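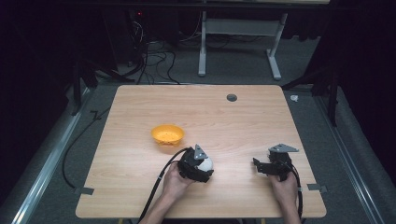 **Figure 2.** The ball and bowl task on the wooden tabletop: white ball held, orange bowl to its left and farther back.

### 3.2 Ball and Bowl

Of all the tabletop tasks in the Grindale set, ball and bowl is the one we enjoyed writing up the most. On paper it could hardly be simpler. There is a ball, there is a bowl, and the ball has to end up in the bowl. But a small round thing and a small round opening give you a surprising amount to look at, and we kept finding new reasons to go back to this task while the others sat waiting their turn!

The layout is shown in Figure 2. We wanted a surface that was plain and pale, so that both objects would stand out well against it, and the light wood grain does this nicely. The orange bowl is easy to pick out even at a quick glance, and its speckled yellow-orange interior makes it easy to tell the inside from the outside when sorting stills by hand. The white ball is the harder of the two to follow, especially when it is partly hidden by whatever is holding it, and our labeling rules (Section 3.4) allow for a ball that is only partly in view.

We split each trial into four stages, which we call reach, hold, carry and drop. Figure 2 is labeled "hold" under these rules: the ball is clasped, and the bowl sits behind the gripper that holds it. A still is labeled "carry" only if the ball is over some part of the bowl or within one ball width of its rim. Tamara Hordiienko drew up the first version of this split in May, and it has needed very little change, apart from the rim rule, which came out of a long and very enjoyable argument over a handful of borderline stills.

The full set for this task holds 3556 labeled stills. Each one was read by two people working apart from each other, and any still on which they differed went to a third reader. Bowl position was changed after every 50 trials. We did not fix the position to a grid, as was done in the earlier Pylypenko layout, and we are very glad of it, for the freer placement gives a much wider spread of reaching distances and angles across the tabletop.

One small point for anyone who wants to repeat the task: the round grommet hole near a corner of the table is part of the work surface, and we left it uncovered. Trials in which the ball came to rest there are kept in the set under their own label, "stray," and are left out of the stage counts in Table 2.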